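The Listing Versus the Apartment
Speaker notes, November 21, 2023
Chak-lun Wan

Start without slides. Ask for a show of hands: who has bought or rented a place mainly from pictures on a screen? Wait. Ask them to keep the hand up if the place was smaller than they thought. Wait again. Don't comment on the result, go straight in.

I spent most of February looking for a two-bedroom. I read 125 listings closely and visited 7. I want to talk about the words and numbers in those listings, and why I stopped believing most of them. I'm not saying agents lie. I'm saying they write for people who want to be convinced, and I was one of those people.

First: square footage. One unit in Brotside was listed at 1,000 square feet. I distrust round numbers on principle. When I asked where it came from, the agent said "the builder." When I asked the builder, I got a brochure. It included the balcony and half of a closet shared with the unit next door. (Pause here, people usually laugh at the closet. If they don't, move on.)

Ask yourself who measured, what they measured from, and whether they were being paid by the foot. Most listings can't answer even the first of those.

Second: the vocabulary. "Sun-filled" tells you there is a window. It doesn't tell you which way the window faces or what's across the street. "Updated" has no date on it. I saw "updated" used for a kitchen faucet. "Steps from transit" — how many steps? I walked one of these, from the Ritchie building to the bus, and gave up counting at the second hill.

Third: the renderings. Half of what I looked at hadn't been finished, so I was being sold a computer's idea of it. I have a real problem with this. A rendering has weather, and the weather is always good. It has walls with no outlets. It has wood grain that a supplier may or may not be able to deliver. 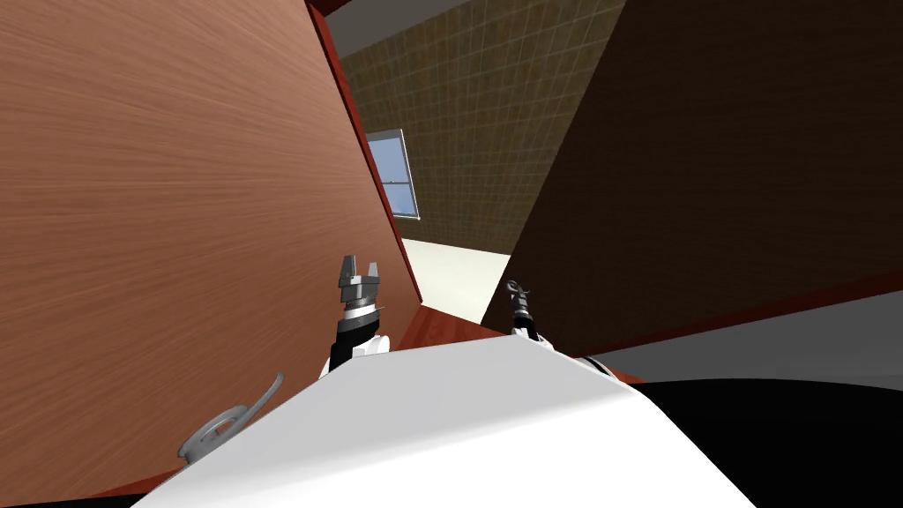 Rendered interior: light and dark wood grain, tile, and a window with pale blue sky.

Let the slide sit for a few seconds. Ask what the sky is worth. It costs the artist nothing and it does a lot of work on the buyer. Then ask what size anyone thinks the room is. Take two or three guesses out loud. They should be all over the place.

Somebody may say that a rendering is only meant to give a feeling. Fine. I still want to know why the feeling is never "February, four in the afternoon." If a seller offers a rendering, ask for the floor plan it was built from, with dimensions, and ask which finishes are written into the contract. In my case the answer to the second question was a sheet headed "subject to substitution."

Fourth: fees. The Culeo unit had a monthly charge of $359. What does it cover? "Common expenses." Which ones? "The usual." I asked for the last budget and waited about three weeks. When it came, the reserve fund was one line with no explanation. I don't know that anything was wrong there. I do know that I wasn't going to sign a mortgage to find out.

Skip if short on time: the Ginen story. Open house, fresh paint in one corner of one bedroom, nowhere else. Agent says "touch-up." I ask what was touched up. Agent goes to greet another couple.

What I do now, quickly. I bring a tape measure and I use it in front of people. I go back at a different hour. I ask for every number in writing. I read the meeting minutes, all of them, even the parking arguments. Especially the parking arguments.

Expected pushback: "In a tight market you don't have time for this." Maybe. I've heard that mostly from people who earn a commission. I did lose one place by being slow, and I can't tell you whether it was a good one.

Questions. Leave the floor plan checklist on the table by the door. Repeat each question into the mic before answering.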